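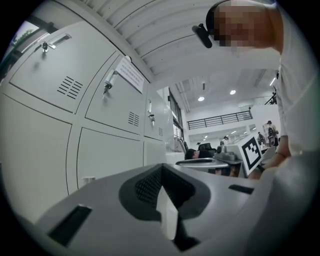
The Pedcombe lost property amnesty ends Thursday

The shelf behind the front desk at the Pedcombe Leisure Center was built to hold 2 weeks of forgotten belongings. It now holds everything since last February, and in places it has begun to lean on the fire extinguisher. Rochelle Hoani, who inherited the shelf along with the membership desk, has declared an amnesty. Come in before closing on Thursday, point at what is yours, and take it home without a word being said about how long it has been there.

The inventory, as of this week, runs to 46 water bottles, most with lids. There are goggles in quantity, a wedding cake topper (groom only), and a hardback guide to decluttering your life with a bookmark at page 3. There is one left ski boot. Pedcombe is a good four hours from anything you could ski down, and we do not have a ski program, but somebody must have limped out past the vending machine in the other one.

Single socks are no longer being logged. Ewan Grimshaw tried sorting them by color in the fall and got as far as gray, at which point he asked to go back to pool chemicals.

Towels are a touchier matter. More than 70 have come in, and at least two families believe the same striped one is theirs. Both have been offered it. Both now say the other family can have it, in a tone that suggests otherwise. If you can settle this, Beverley Tawhiri would like to hear from you, preferably by phone and preferably before the swim meet.

Anything still here on Friday morning gets split up. Clothes and towels go to the Evthorpe thrift store, which has asked us to wash them first and has asked twice. Eyeglasses go in the collection box at the library. Keys stay with us for another month, and umbrellas will go in the stand by the door for anyone caught in the rain, where we expect to see them for a day or so.

Phones and wallets are kept in the office, so ask for Rochelle and be ready to say what's in the wallet. "Not much" has been tried.

And to the owner of the trombone: it's a nice trombone. Sveva Martinelli's seven-year-old has found out how it works. Please come soon.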